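Updated Aug 12, 2021

# Labeling spare keys before a move

Sort your keys before you pack anything else. You need a marker, string tags and a small envelope for each lock.

1. Put every key you own on one table.
2. Try each key in its lock. Set aside any that fit nothing.
3. Write a short code on each tag – never your street address.

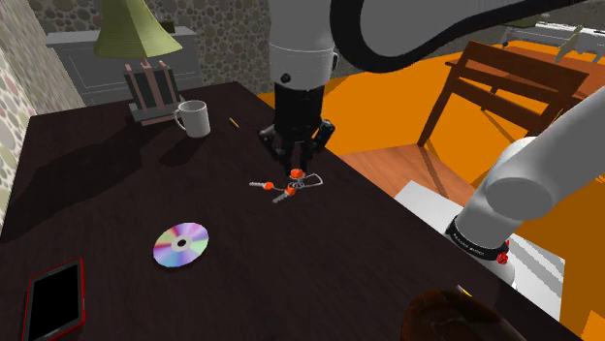
*Keys on a thin wire ring.*

Wire rings bend open easily, so move house keys to a split ring. Ximena Durán at Jara uses one ring per building and keeps the list of codes in a separate drawer.

4. Copy the codes into a notebook, one per line.
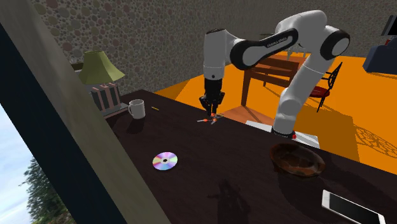 5. Seal the spares in their envelopes and write the same code on the front.

Keys that fit nothing can wait until December. If no lock has turned up by then, take them to a scrap metal bin. Padlock keys go back with their padlocks – tape works fine.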